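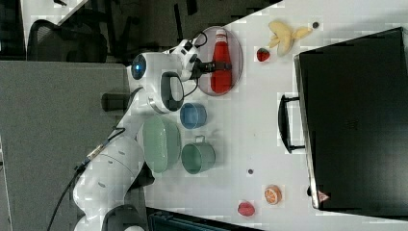
Fig. 4 - Plateau rond translucide et bouteille de ketchup à bouchon blanc

4.2 Première mise en service du lave-vaisselle compact Cuvia 285

Avant de commencer, vérifiez que le robinet d'arrivée d'eau est ouvert et que le tuyau de vidange n'est pas pincé derrière l'appareil.

1. Dévissez le bouchon du réservoir à sel, au fond de la cuve.
2. Remplissez le réservoir d'eau. Cette opération ne se fait qu'une fois.
3. Versez le sel régénérant avec l'entonnoir fourni, puis revissez le bouchon à fond.
4. Lancez immédiatement le programme Rinçage, cuve vide. Du sel répandu finit par attaquer l'inox.

ATTENTION - N'utilisez jamais de sel de cuisine.

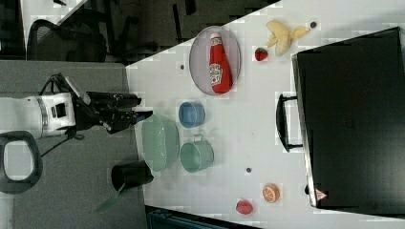
Faut-il remettre du sel si l'on emploie des tablettes tout-en-un ?
Au-delà d'une dureté de 38 °f, remplissez toujours le réservoir, même avec des tablettes.

4.3 Chargement des paniers

5. Commencez par le panier inférieur. Les pièces creuses se placent ouverture vers le bas.
6. Tournez le bras d'aspersion à la main. Il ne doit rien toucher.
7. Posez les plastiques légers dans le panier supérieur, calés entre deux picots. 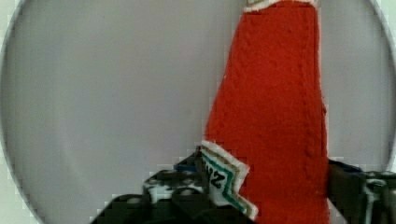

Le filtre de la Cuvia se compose d'un tamis plat et d'un cylindre qui se retire d'un quart de tour vers la gauche. Rincez-le chaque semaine sous le robinet, sans brosse métallique. Les étiquettes et les morceaux d'emballage le bouchent très vite. Si le code E4 s'affiche, le filtre est presque toujours en cause - nettoyez-le avant d'appeler le service Prullon.

Remarque : le joint de porte (réf. 2511) se commande séparément. Ne le graissez pas.

8. Fermez la porte jusqu'au déclic et choisissez le programme.
9. En fin de cycle, entrouvrez la porte et videz d'abord le panier du bas.
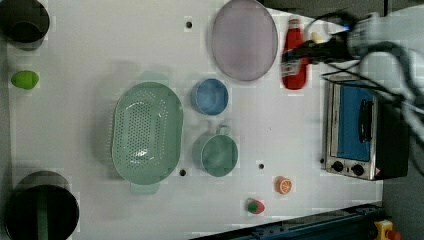 Fig. 7 - Passoire vert menthe à deux poignées, bol bleu clair et mug vert pâle

Notice révisée le 24 mai 2019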